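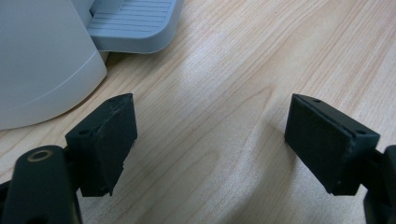 Según Coralie McAlister, con 3.348 demostraciones da igual quién sujete la pinza, porque las manías de cada operador se compensan unas con otras y lo que queda es la tarea. Me lo escribió en respuesta a mi entrada anterior, la de abril, donde yo me quejaba de que el informe de Erniven no dice casi nada sobre las personas que grabaron los datos. Le he dado bastantes vueltas y sigo sin verlo.

Resumo para quien no haya leído el informe. Erniven es un método para entrenar políticas de manipulación con demostraciones hechas a mano: una persona coge una pinza con cámara, hace la tarea como la haría cualquiera y de ahí sale la trayectoria. Más tarde, un brazo con dedos parecidos intenta repetirlo. Lo firma el grupo de Arar, la pinza se llama Yule y el resultado que todo el mundo cita es un 90 % de éxito en objetos nuevos.

El 90 % es lo que me tiene escribiendo a estas horas. En la tabla principal hay ocho objetos. Se da la media y ya está, sin desglose por objeto y sin el número de intentos de cada uno. Si con la taza acierta siempre y con el sobre falla la mitad de las veces, quiero saberlo, porque un sobre es justo lo que me gustaría que cogiera. He buscado el desglose en el apéndice y en el vídeo, y en el vídeo hay una taza. Sale muy bien, la taza.

Vuelvo a lo de Coralie. Que los errores se compensen exige que sean independientes, y en este tipo de recogida hay muchos que van todos en la misma dirección. Quien sujeta la pinza ve el objeto con sus propios ojos y la cámara ve otra cosa. Uno se inclina un poco, gira la muñeca para no taparse, y la política aprende un giro cuyo motivo no está en los píxeles. Diez personas diestras giran la muñeca hacia el mismo lado. Con más demostraciones ese sesgo queda mejor estimado, que es lo contrario de lo que ella me propone.

Luego están los dedos. Miradlos en la foto de arriba: la almohadilla de la izquierda tiene el borde deshilachado y una esquina de abajo que sobresale, como rasgada, y la de la derecha se ve bastante más entera. Son los dos dedos de una misma pinza. En el informe, las almohadillas ocupan una línea de la sección de hardware, se dan por iguales y no vuelven a aparecer. Ni cuándo se cambian, ni si las del brazo eran del mismo lote, ni si alguien comparó el agarre con unas nuevas y con unas gastadas. Para levantar una caja seguramente no importa. Para un folio o una moneda sobre madera barnizada, yo apostaría a que importa mucho, y es un experimento de una tarde.

También me ocupa la mesa. En Takovley, donde dicen haber hecho la evaluación, las superficies se describen como «variadas», y en las figuras cuento dos, las dos mates. Una mesa clara con la luz del techo encima tiene zonas en las que la veta casi desaparece bajo el reflejo. Si la trayectoria se reconstruye a partir de la imagen, esas zonas son un problema conocido, viejo y muy aburrido. El informe reconoce que se descartaron demostraciones por fallos de seguimiento, alrededor de 400, y no aclara si estaban repartidas o si se concentraban en una mesa concreta. Es una pregunta que se contesta con una gráfica de barras.

Aquí quiero ser justo, porque Greer Cairns me riñó la última vez por escribir como si hubiera mala fe. No la veo. La idea de recoger datos sin llevar el robot a cuestas me gusta, y me parece bastante más sensata que otras modas de los últimos años. He teleoperado brazos durante jornadas enteras y no se lo deseo a nadie: acabas la sesión con el cuello hecho polvo y cuatro demostraciones aprovechables. Si una persona con una pinza en la mano puede moverse por una oficina o una cocina y grabar lo que hace, el conjunto de datos va a tener más variedad casi sin querer. Eso se lo compro a Erniven entero.

Lo que no compro es el salto desde «recogemos rápido» hasta «generaliza». Son dos afirmaciones y el informe solo mide bien la primera. Para la segunda pediría como mínimo esto: entrenar con los datos de unos operadores y evaluar sobre lo que hacen los otros; repetir la evaluación con las almohadillas cambiadas; y publicar los fallos, con vídeo. Los fallos sobre todo. De un vídeo en el que el dedo empuja el objeto hasta el borde de la mesa se aprende bastante más que de la taza.

Greer objeta que lo de separar operadores es caro, y que con un equipo pequeño te quedas sin datos para entrenar. Puede ser. Pero ellos ya saben quién grabó cada demostración, el identificador está en los metadatos del ejemplo que han publicado. Se puede quitar a una sola persona, entrenar otra vez y mirar cuánto cae. Si cae poco, Coralie tiene razón y yo escribo otra entrada diciéndolo, con su nombre en el título si quiere.

Una cosa más, menor, que se me quedó fuera en abril. La apertura de la pinza Yule se mide por visión y la del brazo con un codificador. Son dos señales con retardos distintos, y en el informe se alinean «mediante calibración previa», sin dar el valor. Quien haya intentado cerrar unos dedos sobre algo blando sabe lo que hace un retardo mal puesto: o aprietas antes de llegar o llegas con la mano abierta. Me extrañaría que no lo hubieran peleado durante semanas. Que lo cuenten, que es la parte que los demás vamos a tener que repetir.

He escrito a la dirección de contacto del informe pidiendo el desglose por objeto y la distribución de las demostraciones descartadas. Cuando me respondan lo añado al final de esta entrada. Los comentarios siguen abiertos, y si alguien ha intentado reproducir los resultados con dedos propios, me interesa sobre todo saber qué material les puso y cada cuánto lo cambia.

Publicado el viernes, 11 de febrero de 2022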